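Sorting table

A sorting table is the flat surface where mixed recyclables get spread out and picked through before baling. I've been hooked on them ever since Sena Ackah let me spend a morning at the Clindwood depot, which handles over 4,000 bags every January!
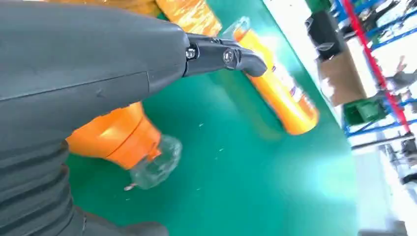

Plastics make up most of what I'd call the fun part. Clear stuff goes one way, colored the other (Clindwood follows the old Hindulmont system, with 22 grades, and I still mix up 5 of them). An orange bottle with a white label is an easy call for colored, while a clear, crumply piece of plastic takes me a second look, especially on green. Parvaneh Hassanpour prefers a pale gray surface for exactly that, and she's been sorting for 31 years.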